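Notes on oiling and wiring a desk, posted in bits as I went. Numbering may drift.

**1/**
Desk thread. Moved my work things into the back bedroom in July and the old flat-pack desk didn't survive the stairs. I've bought a wooden top second-hand and I'm putting down what I did with it, mainly so I can find it again next time it needs doing.

**2/**
The top came from Vusham, the salvage place behind the station. They had it down as an ex-office desk. It was sold without legs. I paid £100 and they dropped it off for nothing because the van was coming this way.

**3/**
Legs are a Skoma frame, fixed height. I looked at the ones that go up and down and decided I'd never press the button. Four bolts at each end, then wood screws up into the top.

**4/**
The screws supplied were too long for my liking. I swapped them for shorter ones from the tin. Drill pilot holes and put tape round the bit to mark the depth. I went slowly and still had one hole go in crooked. It's underneath, so it stays.

**5/**
Sanding: 120 grit first, then 180, then 240, always along the grain. I did it outside on two trestles. It took most of an afternoon with a small sander and a lot of stopping to empty the bag.

**6/**
There was an old cup ring near the front which took longer than the rest of the top put together. If yours has one, don't dig at that spot alone or you get a dip. Work a wide patch and let it fade out.

**7/**
Wipe down with a barely damp cloth, leave it an hour, then a last light pass by hand with the 240. The damp lifts the fibres. I skipped this on a shelf once and it felt like a cat's tongue.

**8/**
Oil is Citunach clear satin. Two thin coats with a lint-free cloth, a night between them. Thin means thin. Put it on, wait ten minutes, wipe off everything that will come off.

**9/**
Lay the oily cloths out flat outside to dry before they go in the bin. They can heat up on their own if you leave them in a ball. It says so on the tin and it's worth doing.

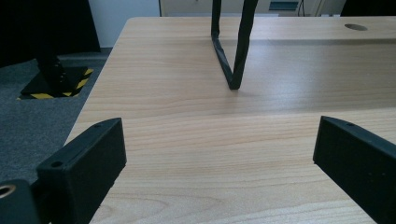 **10/**
Satin was the right choice for me. Matt looked dusty on the offcut I tried and gloss would have driven me mad under the window. The light spreads softly over the middle of the top and you can still make out the fine grain, with the darker amber bands running between the creamy ones. I was worried oil would turn the whole thing orange. It's stayed pale and I'm happy with that.

**11/**
The cable hole was already in it, up near the far edge and over to the right. It's a small oval and I'd have put a bigger one in. A normal three-pin plug won't go through, so the order matters: feed the thin end up from below and leave the plug underneath.

**12/**
What goes through it now: monitor lead, laptop charger, lamp. The charger was the awkward one as the brick is in the middle of the cable. It hangs under the desk in a wire tray with the extension lead.

**13/**
The tray screws up into the top at the back. Measure where the frame's crossbar sits before you fix it. I had to move mine 19 mm forward and there are now four spare holes under there to go with the crooked one.

**14/**
Someone asked about height. Floor to the surface is 73 cm with the feet wound right in. I've wound them out a little on the left as the floor slopes towards the chimney breast. Check it with a level both ways, then check again once the monitor is on.

**15/**
Also asked: will it take a clamp lamp? Yes, but put a bit of felt or cork under the jaw. Oil doesn't give you a hard skin like varnish and a metal clamp will leave a mark in it within a day.

**16/**
Chair is an Alvarado, bought for the old desk. The arms were too high to go under this one. They drop a notch if you take out the bolt at the side and put it back in the lower hole. You need a 5 mm hex key.

**17/**
Costs, for those who like that sort of thing:
- top, £100
- frame, £68
- oil, £19
- sanding discs, £13
- tray, £11

The felt and the short screws I already had.

**18/**
I gave it nearly a week before putting anything heavy on. It was dry to the touch long before that, but the smell hung about and I didn't want the monitor foot sticking.

**19/**
Day to day it gets a dry cloth. For sticky marks, warm water with a drop of washing-up liquid, wrung right out, then dry it straight after. No spray polish. It makes the next coat of oil a nuisance.

**20/**
Hot mugs go on a coaster. I've forgotten once already and there was a faint pale ring, which went after a rub with a bit of oil on a cloth.

**21/**
I'll do another thin coat before winter when the heating goes on. There's over half the tin left. Lid's been hammered down and it's in the cupboard under the stairs, behind the paint.

**22/**
Next job is a shelf over the desk for the printer. The wall is lath and plaster so that will be its own thread, and probably a longer one.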